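Salt, Acid, and the Last Five Minutes: Notes for the Home Cooks' Evening

Slot: 60 minutes with questions. Try to stop talking by 45 past so people can get at the tasting cups.

OPENING

Good evening, and thank you for coming out for a talk about seasoning! I know it sounds like the smallest subject in cooking. I used to think so too. For years I bought better pans and longer cookbooks, and my soups still tasted like warm water that had met a carrot.

Then one August I was cooking in a rented kitchen in Lukgate, with one burner that worked and a cupboard with nothing in it except salt, vinegar and a bag of white beans. I cooked those beans every night for a week. By the end of the week they were the best thing I had ever made, and the only thing I had changed was when I added the salt and how much vinegar went in at the end.

So tonight is what I learned from the beans, plus a lot of years of getting it wrong since.

(Ask for hands: who tastes while they cook? Who tastes more than once? Expect a big drop. Be nice about it.)

WHAT SALT DOES

Start with plain water. Have the front row try cup A and cup B. Both are the same vegetable broth, and B has a pinch of salt in it. Let them talk to each other for a minute before going on.

What people usually say is that B tastes more like celery, or more like onion. They hardly ever say it tastes salty. I love this moment every single time. Salt at a low level turns the other flavors up, and it also turns bitterness down. That's why a pinch goes in chocolate cake, and why some people put a few grains in coffee.

Early salt and late salt are two different tools. Early salt has time to get into the middle of things — potatoes, beans, a thick piece of chicken. Late salt stays on the surface and you notice it right away. A potato boiled in plain water and salted at the table tastes like potato with salt on it. A potato boiled in salted water tastes seasoned all the way through, and you end up adding less at the table.

Numbers, for those who want them: for a pound or so of chicken thighs, I salt the night before and leave them uncovered in the fridge. For dried beans, salt goes in the soaking water. Yes, the soaking water! I was told for years that this makes the skins tough. Mine come out softer and they burst less. Try it with half a bag and see what you think.

Note to self: somebody will ask about kinds of salt. Short answer is that the crystal size matters more than where it came from. A teaspoon of fine table salt holds a lot more salt than a teaspoon of big flakes, so if you switch boxes, go slow for the first few meals. I have the Trultus coarse at home because it is easy to pinch. Pick one, keep it in an open dish by the stove, and your fingers will learn it.

ACID, THE ONE PEOPLE FORGET

If a dish tastes dull and you have already salted it, stop salting. Reach for something sour.

Lemon, lime, vinegar, yogurt, pickle juice, a chopped tomato, the liquid from a jar of capers. They all do a similar job. They wake up food that has gone heavy. Lentil soup is the best place to practice, because lentils soak up everything you give them and then sit there looking brown. A spoonful of red wine vinegar right before serving, and the whole pot gets brighter.

Have people try cup C now, then cup D. C is the lentil soup with enough salt. D is the same soup with vinegar stirred in. Wait for the noises.
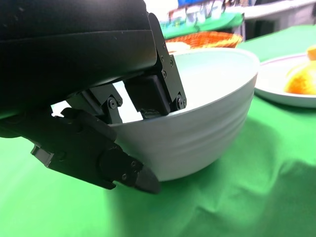
Acid fades as it cooks, at least the fresh, sharp part of it. Lemon juice that has simmered for half an hour is still sour, but the smell that made it nice has mostly left the kitchen. So I like to split it. Some goes in early if the recipe needs it, and a little more goes in after the heat is off.

A word on green vegetables: dress them late. Green beans tossed in lemon an hour before dinner turn a sad army color. Toss them at the table and they stay green long enough for everyone to be impressed.

And a word on milk and cream. If you pour lemon straight into a hot cream sauce it can split on you. Take it off the heat, let it settle down, and add the lemon a few drops at a time while stirring. Or grate the peel in instead, which gives you plenty of lemon smell and hardly any acid.

FAT AND SWEETNESS, QUICKLY

(If we are running late, cut this part down to the tomato sauce story.)

Fat carries flavor around your mouth and makes it last. A drizzle of good oil on a bowl of soup is doing real work. It's also the first thing to look at when a dish tastes thin and you can't say why. A pat of butter in plain tomato sauce fixes a surprising number of bad evenings.

Tomato sauce story: I made a sauce for a crowd at the Arain street fair with canned tomatoes that were sharper than I was used to. I kept adding salt. It got salty and sharp. What it wanted was a small spoon of sugar and a good lump of butter, and then it was lovely, except that by then it was also too salty, so I had to make a second batch with no salt in it and mix the two. We had sauce until the following week. I now taste the tomatoes straight from the can before I do anything else.

Sweetness doesn't have to be sugar. Onions cooked slowly, a grated carrot, roasted peppers, a bit of honey. You are looking for the point where the sour edge goes round, and you should stop well before anyone could say it tastes sweet.

THE LAST FIVE MINUTES

My favorite part! If you take home one thing, take this one.

Most of us finish cooking, turn off the stove, and carry the pot to the table. Give yourself five minutes in between. Put some in a small dish so it cools a bit, because very hot food hides a lot. Then taste it and go through the same questions in the same order.

Does it taste flat? A pinch of salt, stir, wait, taste again.
Does it taste heavy? Something sour.
Does it taste thin? Something rich.
Does it taste harsh? A little sweetness, or a little more fat.
Does it taste fine but boring? Herbs, pepper, chile, grated lemon peel, toasted nuts.

Change one thing at a time. I know it's tempting to throw in everything at once when people are already sitting down. If you do that and it gets better, you won't know what fixed it, and next time you'll be guessing again.

There is a trick I use when I'm not sure. Take a spoonful out, add a drop of vinegar to just that spoonful, and taste it. If it's better, do it to the pot. If it's worse, you have only lost a spoonful.

WHEN IT GOES WRONG

Too salty: make more of it without salt and combine. For soup, add water or unsalted broth. The potato trick, where you drop in a raw potato to soak up the salt, mostly gives you a salty potato and a pot that is still salty. Eat the potato, it's usually quite good.

Too sour: fat first, then a touch of sweetness. A pinch of baking soda does work in tomato sauce, but it foams up and it's easy to go too far, and then you have a sauce that tastes like soap.

Too bitter: salt, believe it or not. Also cream, or honey. Grilled radicchio with salt and honey is on the handout.

Too hot from chile: yogurt or coconut milk. Serve it over a lot of rice.

HANDOUT AND PRACTICE

The handout has 3 recipes: the white beans, the lentil soup, and the radicchio. The beans call for 500 grams dried and the lentil recipe uses 800 milliliters of broth. Both have blank lines next to the last step. Write down what you added at the end and how it tasted. After a month you'll have your own notes, for your own stove and your own salt, and I think those are worth more than mine.

(Remind people the Stanex hall kitchen needs the cups back on the tray by the door. Cup lids go in the other bin.)

QUESTIONS THAT USUALLY COME UP

What about people who need to eat less salt? Follow what your doctor has told you, of course. In the kitchen, acid and herbs can carry a lot more than you'd expect. Make the lentils with half the salt and a bit more vinegar, and try them next to the regular ones.

Is bottled lemon juice okay? For cooking, it's okay. For finishing, I'd use a fresh lemon or a decent vinegar. Vinegar keeps nearly forever, so it's the better thing to have in the house.

Do I have to taste raw things? No! Please don't taste raw chicken marinade. Fry a tiny piece and taste that. Same for meatballs: one little test patty in the pan before you roll the whole bowl.

Can you over-taste? Your tongue does get tired. Drink some water, eat a bit of plain bread, step outside for a minute, and then go back to the pot.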